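We use cookies to improve your visit. Accept | Manage settings

Open day at Nonby, Wed 17 March

The open day at the Nonby rooms drew fewer people than the one in February, so there was time to look properly. I spent most of the afternoon with the sorting of small things: markers, razors, odds and ends.
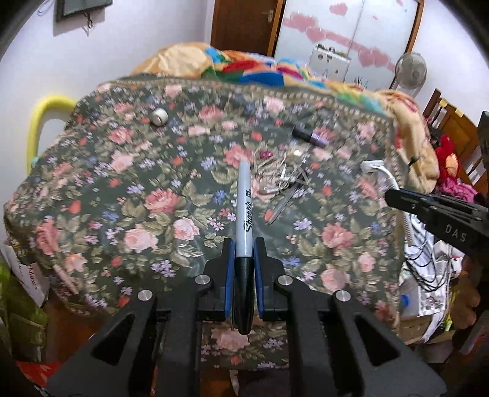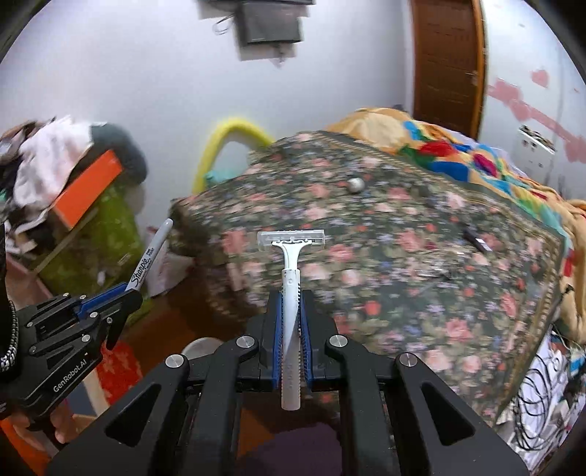
A Sharpie among the roses, then a white disposable razor and the bedroom.

The dark green floral cloth made the small items hard to spot – a plain one would be easier. Clothes were heaped on top of the storage boxes, with a bunched blanket at the head of the bed. Tea was in the Nisbet room, and the bus back to Sullgate took 3 stops.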